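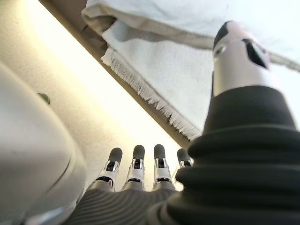
Working rules for dexterous hands: what changes in May

The working rules for multi-finger hands have been rewritten and take effect at the start of May. They replace the two-page sheet that has been taped up beside the benches at Hindon, and they apply to both sites. If you run sessions, service the hands, or label the recordings afterwards, please read the full version before your next shift. The main changes are set out in this item.

The old sheet was written when we only had two-jaw grippers. A two-jaw gripper has one obvious place to get a finger caught. A hand with four fingers and a thumb has a lot more of them, and the incident log for the past year reflects that. We logged 387 entries across Hindon and Valente. Most were minor: a snagged cloth, a joint that stalled, a cap that came off during a grasp. A small number were pinches to people, none of them serious, and nearly all happened while someone was freeing material from between the fingers with the drives still live.

Drives off before hands in

No one reaches into the hand while the drives are powered. This includes pulling a thread out, straightening a towel that has bunched up against the palm, and wiping the fingertips. Press the hold button, wait for the status light to go amber, then reach in. The hold button on the pendant counts. Pausing the task in the software does not count, and this is the point on which the old sheet was unclear. Several people had reasonably read "pause" to mean either one.

After a hold, the operator who pressed it is the one who releases it. If you have to leave the bench partway through, hang the tag on the pendant and tell the person taking over.

Fabrics

Soft goods make up a large share of the household tasks now, and they have their own section for the first time. Towels with fringes, open-weave throws and anything with loose loops can be used, but they go on the "inspect often" list. Stop after every 60 grasps and check the gaps between the fingers and the slots at the joints for fibre. Plain hemmed cloth can go to the end of the session before it's checked.

Trim any thread that's already hanging free by more than the width of your thumb before the item goes on the shelf. Don't trim the fringe itself. The fringe is part of what the task is meant to cover, and the Valente team has asked us to leave it alone so that recordings from the two sites can be compared.

Damp cloth is still not allowed near the hands unless the session has been booked as a wet session and the covers have been checked that morning. Items straight from the dryer need to cool on the rack first. Static has been giving the fingertip sensors trouble, and the winter readings were poor enough that we had to throw out a batch.

Bellows, caps and palm covers

The rubber bellows at the base of the thumb is now a listed inspection part. Look in the folds, not only along the tops of them, and flex the thumb by hand through its full travel with the power off. Any split means the hand comes off the arm. Tape is not a repair. We had one bellows at Hindon that had been taped twice, and by the time it was reported there was lint packed in behind it and the bearing had to be replaced as well.

Fingertip caps are changed at 4,000 grasps or when the surface has gone shiny, whichever is first. The counter in Lesano, our session software, will prompt you. If you change a cap early, reset the counter for that finger only. Resetting the whole hand has left us with bad records for the other caps, and we've had to go back through the paper sheets to sort it out.

Palm covers should be brushed along the ridges with the soft brush in the drawer. Please don't use solvent wipes on them. The grey covers lose their grip after a few cleanings and there's no good way to tell by looking.

Wrist cameras

Wipe the lens at the start of each session and again after any fabric task. Check the live view before you begin: the fingertips and the thumb should be visible with the hand open. If the thumb covers the work when it's raised, note it in the session comments and carry on. A few reaches into shelves and corners will always be like that. Don't loosen the bracket to get a better angle. The camera position is calibrated against the wrist, and moving it by even a small amount means every recording made after that has to be set aside until the calibration is redone.

The privacy rule hasn't changed. Wrist cameras see more of the room than people expect, so mail, screens, badges and photos are cleared from the work area before recording starts. If something is caught by accident, mark the time and flag it. The labelling team will deal with it and you won't be in trouble.

Speed near shelves and edges

The Hestero profile is now the default for any task within a hand's length of a shelf, cupboard lip or wall. It limits finger closing speed and drops the arm to its slow setting. You can switch it off for an open bench task, but it has to be switched back on before the next person takes over. Sideways reaches behind hanging cloth are always done under the profile, as the edge behind the cloth may not be where you think it is.

Recording what went wrong

Log every stall, snag and unplanned hold, even when the fix took a few seconds. The new form has 11 fewer boxes than the old one and can be filled in from the pendant. Write what the hand was holding, which finger was involved and what you did about it. Fingers are numbered from the side farthest from the thumb, at both sites. Valente had been counting the other way, so be careful when you're reading anything logged before May.

Training and sign-off

Everyone who operates or services a hand needs to complete the refresher, which takes an afternoon. Sessions at Hindon run on Monday from 1:30 p.m. in room 563, and Valente will post its own times. People who work at both sites only need to do it once. Bring closed shoes and tie back long hair, and leave rings and lanyards in your locker.

Printed copies of the full rules will be at each bench. Please take down the old sheet when yours arrives and put it in the recycling.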